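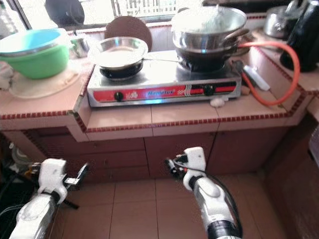 Working Rules for a Two-Arm Robot Near a Household Stove
Project report, final version
Adesuwa Okeke and Suleiman Afolabi
June 29, 2020

1. What we set out to do

Our course project was to write a set of rules for using a two-arm robot in a home kitchen. Not a factory, not a lab with yellow tape. The supervisor wanted something a new student could read in ten minutes and then follow. We had the Donine arms already so no building was needed, only the rules, the trials and this report.

Scope is one stove and the counter it sits on. Fridge, sink and floor work are out. We ran out of time for those, see section 6.

2. What we started from

Two sources. First the general safety sheet that comes with every robot in our department, the Vakwood sheet (named after the building). Second, the kitchen notes from the Udside group last year. The Vakwood sheet is good on emergency stops and cables. It says nothing about flame, hot metal or gas. The Udside notes do, but they are in no order and some rules contradict each other – rule on lids says always lift with the left arm, then two pages later the right.

We also read bits of the published standards for collaborative robots. They assume a company has somebody whose job is safety. A kitchen has whoever is cooking.

3. The rules

Split into before, during and after. Wording is as we ended up with it.

Before
Look at the gas hose first. Follow it by eye from the stove to where it goes out of sight. If any part of it is inside the reach of an arm, set a no-go zone around it before powering up.
Knobs off. Check by hand, not by looking.
Put lighters, cloths and anything loose well away from the burners.
Turn pan handles so a passing gripper can't hook them. If a handle has to stick out, write down which side.
Say out loud what is on each burner. Sounds silly, do it anyway.

During
One person on the stop button, does nothing else.
Arms don't cross over a burner. Ever. If the task needs it, change the task.
No lit flame with an untested grip. Every new pot or pan gets a cold trial first.
Speed limit is 120 mm per second anywhere over the stove top.
Lids are lifted straight up and then moved sideways, never tilted toward the operator.
Cables along the arms get checked each time the arm is parked.

After
Park both arms away from the stove, then power down, then touch the pans. In that order.
Gas off at the supply as well as at the knobs.
Write the log the same day.

4. Trials

We did 6 sessions, all cold. No flame in any of them, department wouldn't sign off on it and fair enough. So everything in the rules about heat comes from reading and from asking people, it is not tested by us. We want that to be clear.

Tasks were lifting a lid, sliding a shallow pan, and moving an arm past a pot without touching it. Suleiman operated and Adesuwa had the stop button, then we swapped halfway.

Stop button was pressed twice. Once for a handle – gripper finger went under it and started to lift the whole pan. Once for a cable that had gone tight round a joint. Neither did damage. The handle rule was a lot weaker before that, it only said "be aware of handles", which no one can follow.

5. What we changed

The first draft was far too long. We gave it to Adebisi, a first-year project team with no robot experience, and asked them to set up using only the paper. They skipped most of it. What they did follow were the short lines with a verb at the front, so we rewrote all of it like that.

Setup with the short version took them about 2 minutes longer than with no rules at all. We think thats acceptable.

The rule on saying what's on each burner was Suleiman's idea and Adesuwa was against it. It stayed in. It caught a pot nested over another pan that the operator had logged as one object, and the grip height was wrong becuase of it.

6. Not done

Lit burner trials. Steam. Wet or greasy handles. Tiled counter edges – we suspect a gripper coming in low could catch on raised trim but never measured it. Also no rule yet for a second person walking in mid task.

Next group should start with steam. Logs and the printed rule sheet are in the project folder, to be kept until December.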